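Anyone following the Nosgate truck case?

hemant_t
Police stopped a second truck by the Nosgate depot, 27 people in the back. Driver says he thought it was tiles.

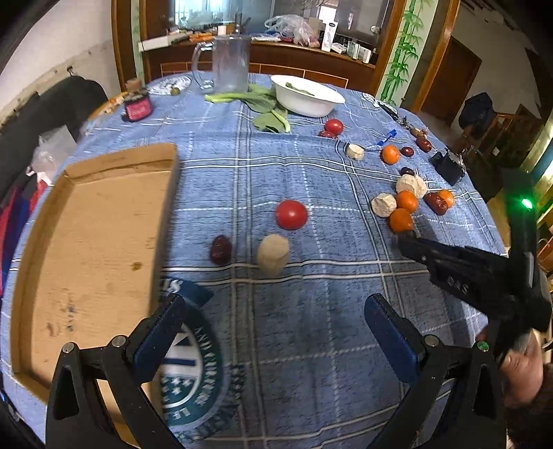 Storgate, December 2, 2024. Court list is up, by the way. Driver and two others, smuggling charges, 2 p.m.

quintana_g
Tiles that breathe. Sure. He'll get ten years and the guy who hired him gets a new truck.

aumali
Disagree, they picked up the dispatcher in October. 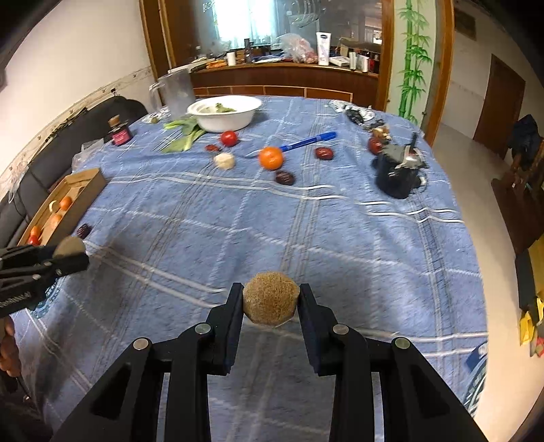 And he's talking, from what I read, so it may go higher.

quintana_g
Dispatcher isn't the boss. Bet you a coffee.

aumali
Fine. Large.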